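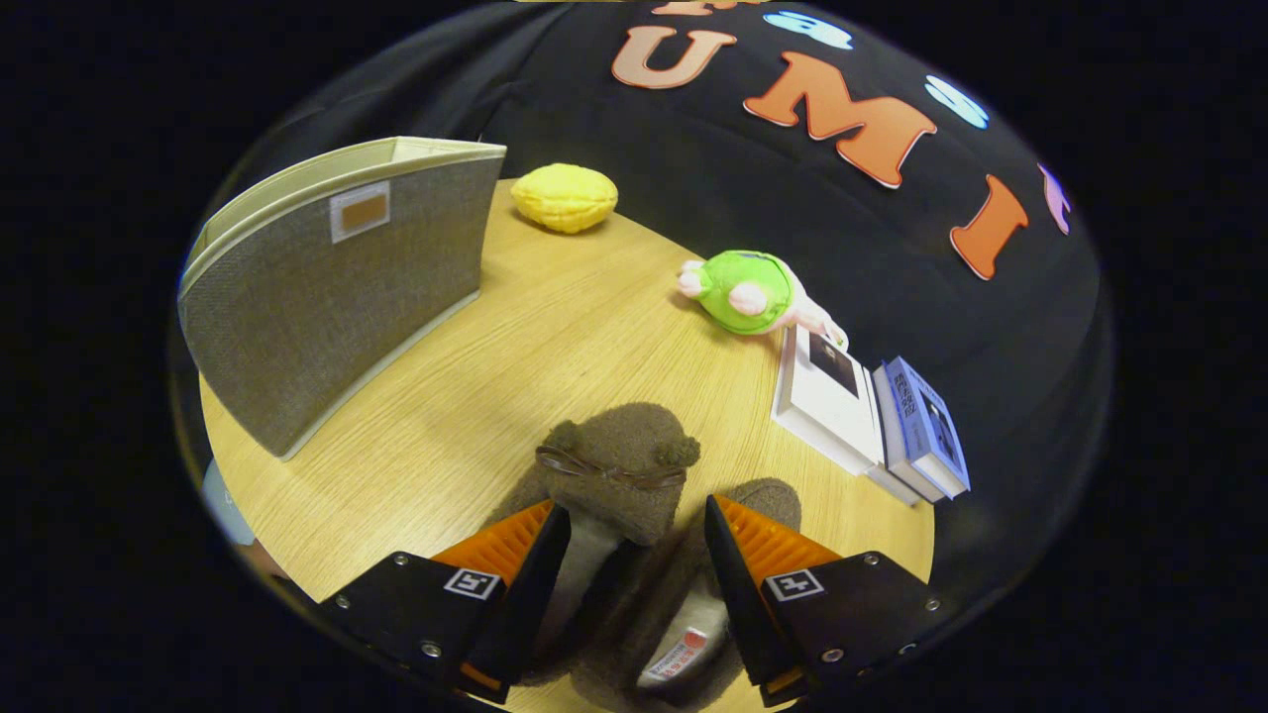
A salt mine finds its voice

The first sound in Dredstead is a breath. Eight singers draw it in together, in the dark, and hold it for so long that I caught myself holding mine too. Then a single low note comes up from the bass clarinet, and we are underground.

I had driven out to Tridley expecting to admire Wálter Quispe's new chamber opera more than enjoy it. A one-act piece about the last shift in a salt mine, no interval, hardly any set? I'd packed a cough lolly and a sense of duty. By the second chorus I had forgotten both, and I would happily have sat through the whole thing again that night.

Quispe wrote the music over two winters, mostly at an upright piano with a sticking B flat that he grew so fond of he wrote it into the score. (Listen for the spot in the canteen scene where the harmony seems to trip over itself. It's wonderful.) He came to opera sideways, through brass bands and a long spell arranging for church choirs, and you can hear it in how he treats a group of voices. The chorus is never wallpaper. They interrupt, they mutter, they finish one another's phrases, and when they finally sing in unison the hair stands up on your arms.

"I wanted them to sound like people who've eaten lunch together for 20 years," he told me after the dress rehearsal. "They're sick of each other and they know exactly when the other one is going to breathe."

The words are by Ekene Lawal, a playwright making her first libretto, and what a debut it is. She has a gift for the plain line that opens up once it's sung. The foreman, Bako, gets the big aria, eight minutes of it, and the text is little more than a list of tools to be handed in at the end of the day. Lamp, hammer, gloves, key. On paper it reads like an inventory. With Quispe's strings creeping upward underneath, it turned the man beside me into a puddle.

Lawal says her early drafts were far too full. "I'd written a play. Wálter kept asking me where the music was supposed to live. So I took out all my favourite jokes, and he put most of them back in the bassoon."

The theatre helps enormously. The Jelley was a grain store before it was a playhouse, and it seats 200 on three sides of the floor, close enough that you can see a singer's ribs move. Its acoustic is dry, which can be cruel to voices, but the composer has leaned into it. Consonants crackle. The percussion, all struck slate and dragged chain, seems to come from the walls. When the lift cage starts its final climb, the players simply get quieter and higher, one after another, until the last violin is barely a whistle. There's no machinery at all, and I could have sworn the floor was moving!

A few things don't land yet. The inspector's scene runs long, and a pretty duet near the start belongs to some gentler opera. The surtitles lagged on opening night, though the diction was so good I stopped looking at them.

Small new operas too often get one run and a kind review, then vanish into a drawer. This one needs only a modest band and a room with decent sightlines, so it could go nearly anywhere. Quispe is already revising the ending for a touring version, with the bass clarinet placed behind the audience. Lawal has started on a second libretto and won't say what it's about, except that there will be a dog in it and the dog will sing.

Dredstead continues at the Jelley, Tridley, until the end of February.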